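Workshop tips: planning a bench for gripper and automation work

Most overspending on this kind of equipment happens before anything is ordered. The points below apply to a first purchase for a small workshop and to an extension of an existing one.

Write the task list before the parts list. State what is to be picked up, its heaviest and lightest examples, and how often the job is done. A supplier can quote against that. A request for "a gripper for general use" will get the most expensive item in the catalogue.

Budget in two columns, purchase and running. Pads, finger blades, cables and batteries belong in the second. We allow 200 pounds a year per tool for wearing parts and review the sum every March. Buy two sets of pads with the tool. Ordering them singly later costs more in carriage than in rubber.

Ask for the lead time in writing. Stakbridge quotes from stock, Prins builds to order. Neither is a fault, but a bench waiting on one bracket is money standing idle.

Power and lighting. Count the sockets needed, then add half again. Put chargers on their own circuit if the building allows it. Check the light at bench height, at the hour the work will be done. Large windows are pleasant to work beside, but strong daylight from one side upsets camera-based equipment. Price the blinds at the start.

Floor space. Mark the working area on the floor with tape and leave it there for a week. If people keep stepping over the line, the area is in the wrong place. Allow 700 mm clear behind any seated position. Avoid placing a bench at the foot of a staircase unless there is no other wall.

Storage is usually left out. Test objects need shelves of their own, near the bench and at hand height. A sloped rack suits shoes and similar shapes, as the contents can be seen without being moved.

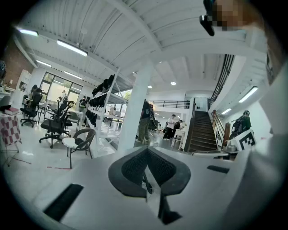

Flandbridge Workshop Services, Equipment and Planning

In a shared room, desks, racks and stairs all compete with the work for floor. Draw them on the plan before choosing a bench size. Include chairs, pulled out as they are in use.

Printed markers. Fix them to a stiff backing and store them flat. A curled marker reads badly. Keep a spare of each in the same drawer.

Hire before buying where the task is uncertain. The Jernthorpe depot hires by the week, and a hire of 8 weeks is the point at which we would normally price a purchase instead.

Keep all receipts, manuals and spare keys in one box, labelled with the tool's serial number.

Page last revised August 27, 2018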